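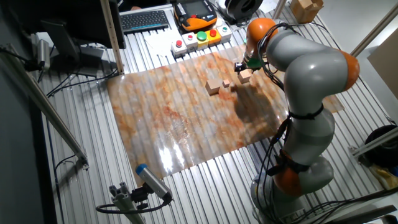
2 novembre
par Nahuel Ulloa

Depuis février, je réécris la partie perception de Plamia, notre petit outil de planification de prise. L'ancienne version cherchait les objets par simple seuillage de couleur, après soustraction du fond. Sur un fond uni, ça passait. Sur la feuille marbrée, avec ses veines rouille et brunes, ses reflets blancs étirés et l'ombre du bras qui tombe dessus, le seuillage renvoie des régions un peu partout, et les cubes en bois clair se perdent dans les veines crème. J'ai donc abandonné la couleur pour la détection et je ne m'en sers plus que pour départager deux candidats.

La nouvelle chaîne part des contours. On redresse d'abord l'image dans le plan de la table, on extrait les segments, puis on cherche des quadrilatères compatibles avec la face supérieure d'un cube. Les rainures du plateau gênent un peu à cette étape, mais elles sont parallèles et leur direction est connue. Un filtre sur l'orientation en retire la plus grande partie. Il faut le relâcher quand un cube est aligné avec elles, sinon on efface deux de ses arêtes. J'ai perdu deux jours là-dessus.

Pour les reflets, Ratih Teoh m'a proposé de garder un masque de saturation et de baisser la confiance des segments qui le traversent. C'est dans la branche principale depuis mardi. Le masque est recalculé à chaque image, car le bras change l'éclairage quand il bouge.

J'ai repassé les 1339 images de notre jeu de validation. L'ancienne version en ratait 82, la nouvelle en rate 36. Les échecs restants concernent presque tous le plus petit cube, quand il touche le bord d'une ombre. Sa face supérieure occupe trop peu de pixels et l'ajustement hésite entre deux rotations.

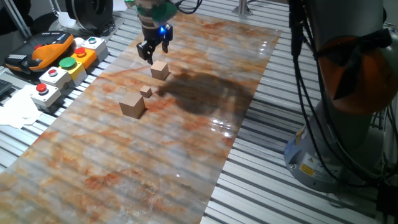

Côté planification, j'ai changé moins de choses. L'approche se fait toujours à la verticale, avec un point de passage au-dessus de l'objet. La nouveauté est que l'incertitude sur la rotation arrive maintenant jusqu'au planificateur : si elle dépasse le seuil, il demande une deuxième estimation depuis le point de passage — avant, il descendait quand même. L'ordre des prises est recalculé après chaque dépose.

Il reste un problème d'horodatage. Les poses du bras et les images n'ont pas la même horloge, et l'écart mesuré est de 56 ms. Je le compense par une constante dans le fichier de configuration, ce qui ne me plaît pas beaucoup. Kaja Liepiņa a commencé un module de synchronisation propre dans Edodbridge. Je le brancherai quand l'interface sera figée, et je publierai en même temps le script de rejeu, qui a encore des chemins écrits en dur.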